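Sunday, October 20, 2024

Workshop notebook, Cekville room. Present: me (Soledad), Guadalupe Tlapale in the afternoon.

Today is about dishwashing layout again. Last time we put the plates in one stack and the sponge beside it, and Jaqueline Barajas complained that the stack hides which plate is still dirty. She is right. So now the plates lie side by side on the red tray, and the sponge has its own tray with the liner.

The soil is mustard, the plain yellow one from the shop downstairs. Guadalupe put it on with the back of a spoon. I asked her for one mark on each plate and to keep it on the left half, so we can compare the plates later. The marks did not become the same size, but I left them.
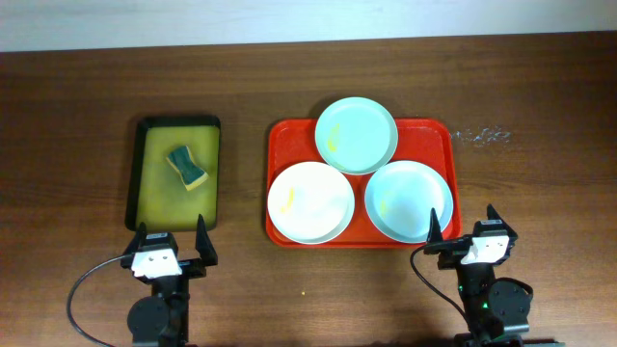 Layout B, three plates on the red tray, sponge on the left.

Notes on the layout:

The top plate goes a little over the edge of the tray. Three of these plates are too much for this tray if we want them flat. I would like to try the bigger tray, Rigoberto Maldonado has it at Furthorpe and he can bring it in January, not before.

The sponge is the one with the narrow middle. It is easier to hold than the square type. Green side up for the start. I think the yellow side is enough for fresh mustard, but we did not agree on this, and Crescencio wants the green side for everything.

The white spots on the table, to the right of the red tray, I don't know what they are. I wiped with a cloth after lunch and they did not go away completely. Try vinegar? Ask Guadalupe before, I don't want to damage the wood.

Still to do:
Buy 2 sponges of the same shape.
Wash the liner with soap, only rinsing is not good enough.
Write down the amount of mustard, next time with the small measuring spoon.
Return the dish rack to Crescencio Orozco.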